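# About Trurden

Hi, and thanks for wandering over to this page! I'm the one who started Trurden, a small clothing-care and folding school on the second floor of the old Bautista building. I teach people how to look after the clothes they already own: washing, mending, folding, packing for a trip, and getting a whole closet back under control. Our classes hold 12 people and we have 2 rooms, one for sewing and one for folding.

I got into this sideways. I used to work the returns counter at Drindus, where I refolded sweaters all day long (3056 of them one winter – yes, I kept a tally on the back of a receipt roll), and friends kept asking me to come over and fix their dresser drawers. So I rented a room, bought a few long tables and put up a flyer in April. The flyer was terrible and people came anyway!

## The folding room

Most beginners start with soft knits and T-shirts. I like a dark cloth over the table because you can see the edges of a pale shirt so much better against it. Spread it out, smooth the big creases toward the hem, then bring the side over and square up the edge. It doesn't have to be perfect on the first fold.
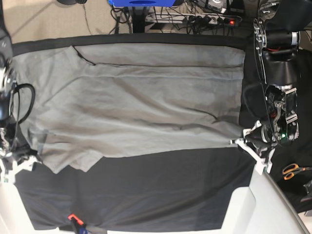
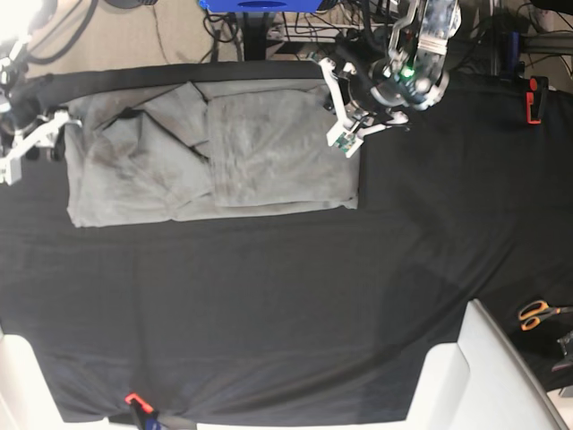 Light gray on black, spread out and partly folded.

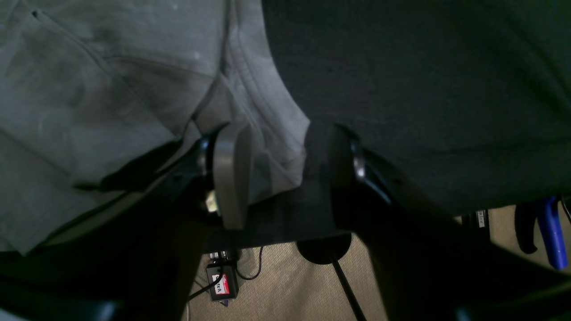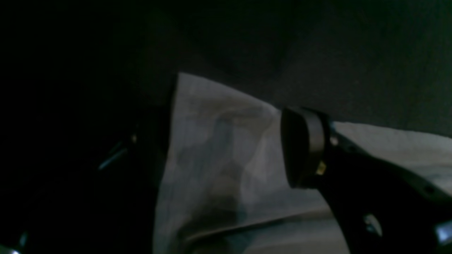 ## What a class is like

Pretty relaxed. You bring a bag of your own laundry, clean please, and we work through it together. I talk a lot, the kettle is usually on, and there's always a debate about fitted sheets. By the second half everybody is swapping tricks and I mostly walk up and down with the lint brush.

We use the Clitar method for drawers, a standing fold I picked up years ago and have fiddled with ever since. For shelves I teach a flat fold, and for suitcases we roll.

## Come say hello

So far 458 people have taken the beginner course, and plenty of them come back for mending – buttons, hems, that one pocket with the hole in it. If you'd like to join, the sign-up sheet is on the classes page, or just stop in after 4 p.m. and ask for a look at the tables. Parking is behind the building, and the side door sticks a little, so give it a good push.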